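# Teaching by Demonstration: Notes for Unit 2

Course notes, Nomvula Pillay. Read before the April lab block.
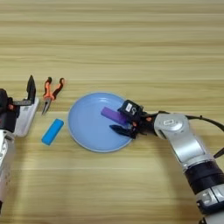

*Fig. 1. Two-arm tabletop task, head view. Right gripper at the purple block on the plate; left gripper open beside the pliers.*

## 1. Scope

Unit 1 covered motion written out by hand as waypoints. This unit covers motion supplied by a person and recorded. The recording is called a demonstration. A set of demonstrations of one task is used to fit a policy, which maps what the robot senses to what it should do next.

Two ways of supplying the motion are treated:

- **Hand guiding** (kinesthetic teaching). The operator holds the arm and moves it through the task. The joints are set to a compliant mode and gravity is compensated in software.
- **Teleoperation.** The operator moves an input device at some distance from the arm. The arm follows.

Video of a human hand doing the task is a third source. It is left to Unit 4, as it needs the retargeting material.

## 2. Hand guiding

The operator feels contact directly through the arm. Insertion, wiping and other tasks with sustained contact are often easier to show this way.

Known problems:

1. The operator's hands and forearms are in the camera images. A policy trained on those images will be run without them.
2. One person can guide one arm well. Guiding two arms at once is tiring, and the second arm usually lags.
3. Joint torques measured during guiding include the force of the operator's hands. They can't be used as a record of contact force with the object.
4. Gripper opening needs a separate control, normally a button on the wrist or a foot pedal.

A common fix for problem 1 is to replay the recorded joint path with the operator out of view and record the images during replay. Objects have to be put back to their starting poses first. Any placement error goes straight into the data.

## 3. Teleoperation

In the leader-follower arrangement the operator holds a pair of leader arms and the follower arms copy their joint angles. If leader and follower have the same joint layout, the mapping is one to one and no inverse kinematics is needed. If they differ, the usual choice is to map the pose of the hand to the pose of the gripper and solve for the joints.

Let q_L be the leader joint vector and q_F the follower joint vector. The command sent at step t is

 q_cmd(t) = q_L(t) + b

where b is a fixed offset found at calibration. The follower reaches q_cmd with some lag, and under load it may not reach it at all. Record **both** q_cmd and q_F. The difference matters most during a grasp: with the fingers closed on a rigid object, the commanded opening keeps going down while the measured opening stops at the width of the object. That gap sets the squeeze. A policy trained on measured opening alone tends to hold too lightly.

Teleoperation keeps the operator's hands out of the images and allows both arms to move together. Its cost is the loss of touch. Without force feedback, operators judge contact by eye and press harder than they need to.

## 4. Reading a two-arm layout

Fig. 1 is used in the exercises. Points to note:

- **Different objects call for different grasps.** The needle-nose pliers lie flat with the handles splayed. A grasp across one handle and a grasp near the jaws lead to different poses in the hand. Pick one and keep to it over the whole set. The two blocks are bars with a clear long axis, so the gripper yaw should be set from the block and checked before closing.
- **The plate rim is a constraint.** The lower finger has to come in near the plate surface without catching the raised rim. Approach direction should be shown the same way each time, or varied on purpose and in enough demonstrations to cover each variant.
- **One arm active, one arm near.** The left gripper is empty, beside the pliers. An arm that isn't in use still produces data. Where it sits should be decided in the task sheet, or the policy will learn whatever the operator happened to do with it.
- **Occlusion.** From the head view, a gripper over an object can hide the contact. A single image doesn't settle whether the fingers have closed. Use the gripper signal to label the grasp.

## 5. Recording procedure

The lab uses the Trevier recorder with the Urkier leader arms. Settings are preloaded.

1. Run calibration on both pairs and save the offset b.
2. Set out the objects according to the layout card.
3. Bring the leaders to the home pose, then engage the followers. Engaging with a large mismatch will trip the limit.
4. Start the recording. Hold still for one second.
5. Perform the task at a steady pace. Don't stop in mid-air to think. Pauses are recorded as actions, and a policy fitted to them will stall in the same places.
6. Return both arms home and stop the recording.
7. Mark the episode *keep*, *retry* or *discard*.

A dropped object followed by a clean pickup is marked *retry* and stays in the set. Such episodes show the policy how to get out of a bad state. An episode ended by a limit trip is marked *discard*.

## 6. Data quality

The Drirkau set, used for the homework, holds 1796 episodes of short tabletop tasks. Almost all are teleoperated. Look for the following when you go through it:

| Check | Signal | Typical cause |
|---|---|---|
| Time alignment | Image shows motion before q_F changes | Camera clock offset |
| Idle spans | Both command vectors constant | Operator pause |
| Grasp label | Opening reaches zero | Missed object |
| Jumps | Large step in q_cmd | Dropped packets |

Variation between operators is a separate matter. When two operators pass an obstacle on opposite sides, averaging their actions gives a path through the obstacle. Section 7 returns to this.

## 7. From demonstrations to a policy

Plain behavior cloning fits a function from observation to action by regression. Small errors move the robot to states not covered by the demonstrations, where the errors grow. Two remedies are in the reading:

- **Action chunking.** The policy predicts a short sequence of commands in place of a single one. Fewer decisions are made per episode and pauses do less harm.
- **Corrections.** The policy runs, the operator takes over when it drifts, and the takeover is added to the set. The Khan console supports this with the pedal. Align the leaders with the followers before taking over.

For the problem of mixed strategies, the policy must be able to represent more than one mode. A mean squared error fit can't.

## Exercises

1. For the layout in Fig. 1, write a task sheet for placing the cyan block on the plate. State the arm used, the approach direction, the grasp and the rest pose of the other arm.
2. Derive the steady-state squeeze force for a gripper under proportional position control, given commanded opening, measured opening and gain.
3. Take one *retry* episode from the Drirkau set. Plot q_cmd and q_F for the gripper joint and mark the missed or lost grasp.
4. Explain why replaying a hand-guided path may fail on a contact task even when the joint path is tracked exactly.

Hand in 1 and 3 as one PDF. Bring 2 and 4 to the discussion section.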